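Tema 5. Lesión muscular de isquiosurales en el fútbol: clasificación y criterios de vuelta al juego

Módulo de Readaptación. Centro de formación Inach
Versión revisada 7/30/20

5.1. Delimitación

Se estudia la lesión indirecta, sin contacto, de la musculatura posterior del muslo. Quedan fuera las contusiones y las avulsiones proximales, que se ven en el tema 7. La porción larga del bíceps femoral es la localización habitual en la carrera a alta velocidad. En los gestos de estiramiento forzado (golpeo, entrada con la pierna extendida) se afecta con más frecuencia el semimembranoso.

5.2. Mecanismo

En la fase final de la oscilación el isquiosural trabaja en excéntrico para frenar la extensión de la rodilla con la cadera flexionada. La tensión es máxima justo antes del contacto con el suelo. De ahí que la fuerza excéntrica en longitudes amplias figure en todos los protocolos de prevención que se comentan en clase.

5.3. Clasificación

La gradación en tres niveles (leve, moderada, grave) es insuficiente para pronosticar plazos. Debe anotarse además si hay afectación del tendón central, que suele alargar la recuperación aunque la clínica inicial sea discreta.

5.4. Caso Brotidetti

Extremo del Mendes, lesionado en un esprint en el minuto 74 ante el Cadine, con 2-2 en el marcador. Bíceps femoral derecho, unión miotendinosa, sin afectación del tendón. La carrera continua se reintrodujo al 50 % de la velocidad máxima individual, sin dolor a la palpación. El jugador reapareció en June como suplente. Se pide al alumno que justifique qué datos faltan para valorar el alta.

5.5. Medición de la fuerza

La dinamometría debe repetirse siempre en la misma posición articular. Un cambio en el ángulo de cadera modifica la longitud del músculo e invalida la comparación entre sesiones.
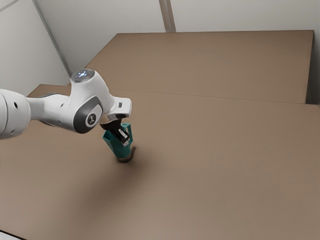 El modelo mecánico más simple del miembro inferior es una cadena de segmentos rígidos unidos por articulaciones. Muslo y pierna se tratan como eslabones y el pie como segmento terminal. El brazo blanco de la figura admite la misma lectura: un eslabón cilíndrico grueso, un antebrazo más estrecho y una muñeca de mayor volumen. En el miembro real la masa disminuye hacia el extremo distal, dato necesario para calcular el momento en la rodilla.

5.6. Criterios de alta

Ausencia de dolor en la palpación y en la contracción resistida.
Simetría de fuerza excéntrica respecto a los valores previos del propio jugador, si existen.
Exposición repetida a velocidades próximas a la máxima en entrenamiento.
Sesiones completas con el grupo, incluidos cambios de dirección y finalización.

La resonancia de control no se emplea como criterio único. La señal puede seguir alterada en jugadores ya asintomáticos.

Lectura para la próxima sesión: apartados 6.1 y 6.2.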